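파도는 어디에서 와서 왜 하필 내 얼굴로 올까?
어린이 여행 교실 | 2025년 6월 25일

스코로리아(Skororia) 해변에 처음 간 어린이는 대개 같은 순서로 하루를 보냅니다. 바다를 보고 소리를 지른다. 뛰어든다. 코로 물을 마신다. 나와서 "파도가 나를 공격했다"고 보고한다.

파도에게도 할 말은 있을 겁니다. 그 파도는 여러분이 수영복을 고르기도 전에 출발했고, 여러분의 이름도 모릅니다. 오늘은 파도가 어떻게 태어나서 어떤 길로 오는지, 서핑하는 어른들은 왜 아침부터 바다만 쳐다보며 밥을 안 먹는지 알아봅시다.

파도를 만드는 것은 바람

뜨거운 코코아를 후 불어 본 적이 있지요? 컵 안에 작은 주름이 생깁니다. 바다에서도 똑같은 일이 벌어지는데, 컵이 좀 큽니다.

바람이 바다 위를 지나가면 처음에는 잔주름만 생깁니다. 주름이 생기면 바람이 밀 곳도 생깁니다. 그래서 주름은 조금 더 커지고, 커진 주름을 바람이 또 밉니다. 세 가지가 파도의 크기를 정합니다. 바람이 얼마나 센지, 얼마나 오래 부는지, 얼마나 넓은 바다 위를 부는지. 동네 연못에 큰 파도가 없는 까닭이 세 번째에 있습니다. 바람이 힘을 좀 써 보려고 하면 벌써 연못이 끝나 버립니다.

먼바다에서 폭풍이 불면 바다 표면은 엉망이 됩니다. 높은 파도, 낮은 파도, 빠른 파도, 느린 파도가 한꺼번에 섞여서 급식 시간 복도 같아집니다. 이렇게 바람이 그 자리에서 막 만들어 내는 거친 파도를 '풍파'라고 합니다. 그런데 폭풍을 벗어나 멀리 가는 동안 빠른 파도가 앞서 나가고 느린 파도는 뒤로 처집니다. 복도에서 저절로 줄이 서는 셈이지요. 이렇게 정돈되어 멀리까지 온 파도가 '너울'입니다. 서퍼들이 좋아하는 쪽은 너울입니다.

너울은 얼마나 멀리서 올까?

생각보다 멀리서 옵니다. 스코로리아에서 2,000킬로미터 떨어진 곳에서 폭풍이 불었다고 해 봅시다. 거기서 나온 길쭉한 너울이 한 시간에 55킬로미터씩 온다면, 해변에 닿기까지 하루 반쯤 걸립니다. 화장실도 안 가고 옵니다.

그래서 하늘이 파랗고 바람 한 점 없는 날에도 큰 파도가 칠 수 있습니다. 우리 동네 날씨가 좋은 것과 저 멀리 바다의 날씨가 나쁜 것은 사이좋게 함께 있을 수 있는 일이니까요. "날씨가 좋으니 바다도 얌전하겠지"라는 말을 어른이 하거든 이 문단을 보여 주세요. 공손하게 보여 주세요.

물도 같이 올까?

여기가 제일 이상한 부분입니다. 파도는 멀리서 오지만 물은 거의 그 자리에 있습니다.

경기장에서 파도타기 응원을 떠올려 보세요. 사람들이 차례로 일어났다 앉으면 파도가 관중석을 한 바퀴 돕니다. 하지만 사람은 자기 자리에 그대로 있고, 핫도그도 그대로 있습니다. 움직이며 전달된 것은 '일어났다 앉기'뿐입니다.

먼바다의 물도 비슷합니다. 파도가 지나가면 물은 위로, 앞으로, 아래로, 뒤로 동그라미를 그리고 거의 제자리로 돌아옵니다. 물 위에 앉은 갈매기를 잘 보면 알 수 있습니다. 파도가 지나갈 때마다 오르락내리락하는데, 좀처럼 해변까지 실려 오지 않습니다. 갈매기는 공짜로 놀이기구를 타고 있고, 표정을 보면 별로 고마워하지도 않습니다.

이 동그라미는 깊이 내려갈수록 작아집니다. 잠수한 사람이 조금만 내려가도 물이 잔잔하다고 느끼는 것은 그 때문입니다.

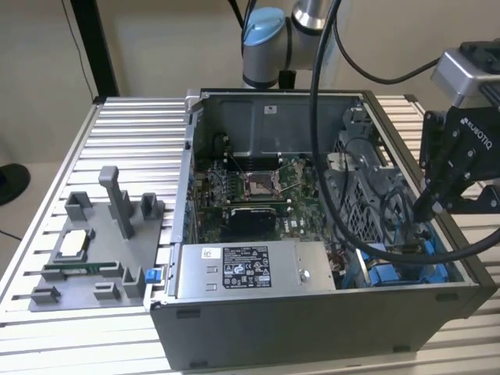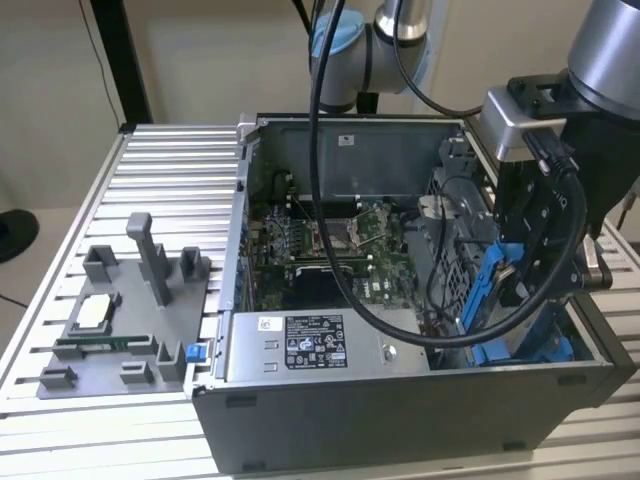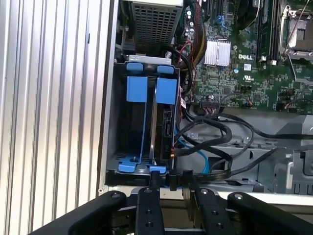

파도는 왜 부서질까?

깊은 바다를 지나는 동안 파도는 바닥이 있는지도 모르고 지냅니다. 그러다 해변 가까이 오면 바닥이 점점 올라옵니다. 물이 그리던 동그라미의 아래쪽이 바닥에 닿아 납작해지고, 파도는 느려집니다.

앞의 파도가 느려지면 뒤의 파도가 바짝 따라붙습니다. 파도와 파도 사이는 좁아지고, 갈 곳이 없어진 힘은 위로 올라갑니다. 파도의 키가 커지는 것입니다. 키가 너무 커지면 꼭대기가 아래쪽보다 앞서 나가다가 앞으로 쏟아집니다. 달리다가 운동화 끈을 밟은 사람과 아주 비슷합니다. 이때 하얀 거품이 생기고, 그 거품이 코에 들어갑니다.

바닥의 모양에 따라 넘어지는 방법도 다릅니다.

바닥이 완만하게 올라오면 파도는 꼭대기부터 스르르 무너집니다. 처음 서핑을 배우는 사람에게 알맞은 파도입니다. 카르데나스(Cárdenas) 서핑 교실의 초보반이 늘 해변 왼쪽 모래밭 앞에서 수업하는 것도 그쪽 바닥이 완만해서입니다.

바닥이 갑자기 얕아지면 파도는 벌떡 일어섰다가 둥글게 말리며 떨어집니다. 사진에 자주 나오는 그 터널 모양입니다. 멋있지만 바로 밑이 얕고, 바위나 산호가 있는 곳도 많습니다. 멋있는 것들이 자주 그렇듯 구경이 더 편합니다.

바닥이 아주 가파르면 파도는 제대로 부서지지도 않고 해변으로 쑥 밀려 올라왔다가 쑥 내려갑니다. 이런 파도는 서핑에는 쓸모가 없고, 벗어 둔 슬리퍼를 가져가는 데에는 소질이 있습니다.

"오늘은 8초야"라는 말의 뜻

서퍼들은 아침마다 파도 예보를 보고 숫자를 중얼거립니다. 암호 같지만 별것 아닙니다.

파도 높이는 골짜기에서 꼭대기까지의 높이입니다. 참고로 서퍼가 저녁 식탁에서 말하는 파도 높이는 따로 계산해야 합니다. 밥을 한 그릇 먹을 때마다 조금씩 자랍니다.

주기는 꼭대기 하나가 지나가고 다음 꼭대기가 올 때까지 걸리는 시간입니다. 8초라면 꼭대기가 8초마다 하나씩 온다는 뜻입니다. 높이가 같아도 주기가 긴 파도가 힘이 더 셉니다. 그래서 "겨우 1미터네" 하고 얕보면 안 됩니다.

바람도 중요합니다. 육지에서 바다로 부는 바람이 살살 불면 파도의 앞면이 매끈해집니다. 바다에서 육지로 부는 바람은 파도를 뒤에서 떠밀어 일찍 무너뜨리고 울퉁불퉁하게 만듭니다. 햇볕이 땅을 데우는 낮에는 바닷바람이 불기 쉬워서, 서퍼들은 이른 아침을 좋아합니다. 방학인데 여섯 시에 깨우는 가족이 있다면 이유는 이것입니다. 이유를 안다고 덜 졸리지는 않습니다.

마지막으로 밀물과 썰물이 있습니다. 물이 차고 빠지면서 바닥까지의 깊이가 달라지니, 아침에 예쁘게 부서지던 곳이 점심에는 조용하기도 합니다. 파도가 도망간 것으로 오해하고 주차장까지 찾으러 가지 마세요.

겨울 파도가 더 크다고?

북반구의 여러 해변에서는 1월 같은 겨울에 파도가 큽니다. 겨울에는 먼바다의 폭풍이 더 자주, 더 세게 불기 때문입니다. 여름에는 대체로 순해집니다. 그러니까 물이 따뜻할 때는 파도가 작고, 파도가 클 때는 물이 찹니다. 누가 정했는지 항의하고 싶지만 접수처가 없습니다.

겨울에 바다에 들어가는 사람은 두꺼운 고무 같은 옷, 웨트슈트를 입습니다. 입는 데 한참 걸리고, 벗는 데는 어른 한 명이 더 필요합니다. 옷과 몸 사이에 물이 얇게 들어오고, 그 물이 체온으로 데워집니다. 옷감 속의 작은 공기 방울도 열이 빠져나가는 것을 막아 줍니다.

들어가기 전에 알아 둘 것

이 부분은 농담을 줄이고 쓰겠습니다.

해변으로 밀려온 물은 다시 바다로 나가야 합니다. 그 물이 좁은 길로 모여 빠르게 빠져나가는 것을 '이안류'라고 합니다. 이안류가 있는 곳은 양옆과 달리 파도가 잘 부서지지 않아서 오히려 잔잔해 보일 수 있습니다. 잔잔해 보인다고 그리로 들어가면 안 됩니다.

혹시 이안류에 떠내려가면 해변 쪽으로 곧장 헤엄치려고 애쓰지 마세요. 물살이 여러분보다 힘이 셉니다. 몸을 띄우고, 팔을 흔들고, 소리를 질러 도움을 청하세요. 헤엄칠 힘이 있으면 해변과 나란한 방향으로 가서 물살에서 벗어난 다음 돌아옵니다.

안전 요원이 있는 곳에서만 들어가고, 어른과 함께 들어가고, 깃발의 뜻은 해변 입구 안내판에서 먼저 읽으세요. 나라마다 깃발이 다르니 지난번 여행에서 외운 것을 믿지 말고 다시 읽어야 합니다. 그리고 파도에 등을 돌리고 서 있지 마세요. 사진을 찍을 때도요.

집에서 해 보기

납작하고 긴 통에 물을 반쯤 담고, 한쪽 끝에 모래나 젖은 수건으로 비탈을 만듭니다. 반대쪽 끝에서 자로 물을 천천히 밀어 보세요. 작은 파도가 비탈에 와서 어떻게 되는지 보입니다. 비탈을 가파르게도 해 보고 완만하게도 해 보세요. 물 위에 작은 코르크 조각을 띄우면 갈매기 역할을 시킬 수 있습니다.

거실 바닥에서 하지 말고 욕실에서 하세요. 수건은 두 장 준비하세요. 한 장은 비탈이고, 한 장은 비탈이 실패했을 때 씁니다.

낱말 풀이

너울: 멀리서 불어온 바람이 만든 뒤 가지런해져서 온 파도.
풍파: 그 자리의 바람이 만든 들쭉날쭉한 파도.
주기: 파도 꼭대기 하나 다음에 또 하나가 올 때까지 걸리는 시간.
이안류: 해변에서 바다 쪽으로 빠르게 나가는 물의 흐름.
코로 마신 바닷물: 짭니다.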